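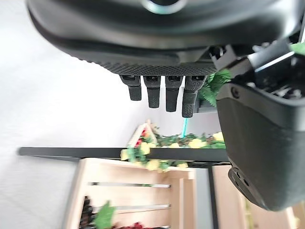 Ozan Gündoğdu thinks I should send the hand back before the trial runs out and put the money toward a plain two-finger gripper, and he told me so twice on the phone this morning, very kindly, the way he says everything. His argument is that I will spend the spring fussing over fingers when all I need is something that opens and shuts. He may be right! But I have had the Zundodov kit for 12 days now and I am fonder of it than I expected to be, so let me get my thoughts down while the coffee lasts.

Thursday, March 23, 2023. Gray and drizzly in Granham, no mail.

Most of the day went on the greenery. Artificial leaves are a wonderful nuisance to handle, all springy and serrated, and I wanted to see how the four fingers and the thumb would manage a bunch of them near the garland with the yellow flowers. I like the rough texture on the fingertips very much. I like the manual a good deal less — it runs to 116 pages and the part on setting the thumb is split between two chapters, with a table in the second that contradicts the first. I wrote to support about it in January, when I was only thinking of ordering, and got a nice reply from Adelmo Pace, who promised a corrected sheet. Must write again.

The price is the sore point, of course. 3000 for the hand, and the service plan on top if I want it past the first year. Nusimetti has a cheaper one with 3 fingers, and I did look at it, and then looked at it again after lunch, but they want you to buy their controller too and I have no shelf space for another box.

Tomorrow the grapes, slowly, with the grip force turned down a notch. Then I'll call Ozan back. He wants to hear about the wrist cable anyway, and I still owe him the adapter from Sala.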